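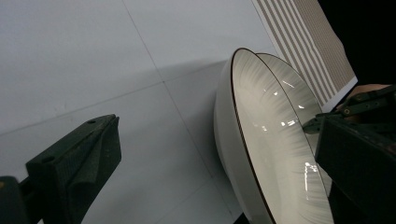
Before you buy a helper arm for the kitchen: tips for the budget

Start from the dishes you have. Before you compare arms, put on the table the things it must move every day. In my kitchen these are bowls, and bowls are more difficult than cups. Two glazed bowls that sit one in the other give the fingers only a thin rim to hold, and smooth glaze slides easily. Write down the widest bowl, the heaviest one when it is full, and the highest stack you make.

Ask for the opening of the gripper. Sellers like to speak about the reach of the arm and say little about the jaws. Measure across your widest bowl and also the thickness of two rims together. If the jaws open less than the bowl, they must take it by the rim, so ask to see this done with a bowl of yours.

Separate the price in parts. When I asked for an offer on the Latuheru arm, the first number was $1,467. The fingers were not inside this price, and neither was the table clamp. Together they added $352. My neighbor Tamara Ilie bought a Brarkow set and she had the same surprise with the power supply. Ask for one paper with everything on it, delivery also.

Keep money for finger pads. Rubber pads become smooth from dish soap and grease. I put aside $200 for the first year, for pads and for the bowls which will break. Maybe this is too much, but I prefer it so.

Think about the table. A light tabletop with shiny dishes can be hard for some cameras, especially under strong ceiling lamps. Try first with a lamp from the side. A striped or dark mat under the dishes costs little, and you can return it if it does not help. If your top is made of panels, run a finger over the seams. A foot of a bowl can catch there when it is pushed.

Borrow before you buy. The Hulora shop lends a hand-held gripper for 2 days against a deposit. You close it with your own hand, so it does not show you how the arm moves, but you learn quickly which dishes the jaws can hold. Do the nested bowls first. Try them flat, then standing on the edge.

When to order. Ravinder Kennedy at the shop told me that old models become cheaper in November. If you can wait, wait. If you cannot, ask for last year's arm with new fingers.

Questions to send to the seller by e-mail:
- How wide do the jaws open?
- Can I buy one finger alone, or only the pair?
- Who pays the return if the clamp does not fit my table?

Last changed: 2021-07-25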